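Inside the Office Towers
By Svitlana Panasiuk
November

The Kamdale office is retiring its old desktop computers, and the parts that are still good will go into machines for the Dmytriv reading room. Nazar Sirko and Maksym Palamarchuk are doing most of the work on Thursday evenings. This page shows one of the towers on its side with the panel off.

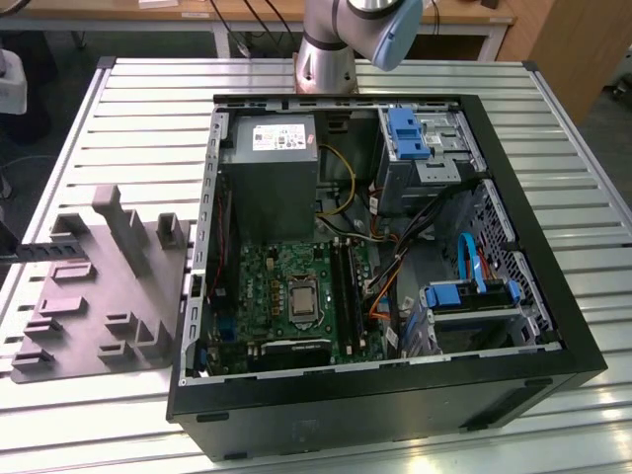

Issue 224, page 2

A black tower, opened up. The gray power supply is in one corner with its label facing out, and the yellow wires run from it toward the middle. The cooler is off, so the square silver processor can be seen in its socket on the green board.

The blue pieces are a latch on the optical drive bay and a bracket with a handle on the hard drive cage. Maksym likes cases built this way — he spends less time looking for a screwdriver.

Drives are wiped before they leave the building. Memory is tested and sorted by size, and anything that fails goes in the recycling bin by the door. Old thermal paste gets cleaned off every processor before a cooler goes back on.

Spare power cords and keyboards are still wanted. Leave them with Hok-lam Tse at the front desk.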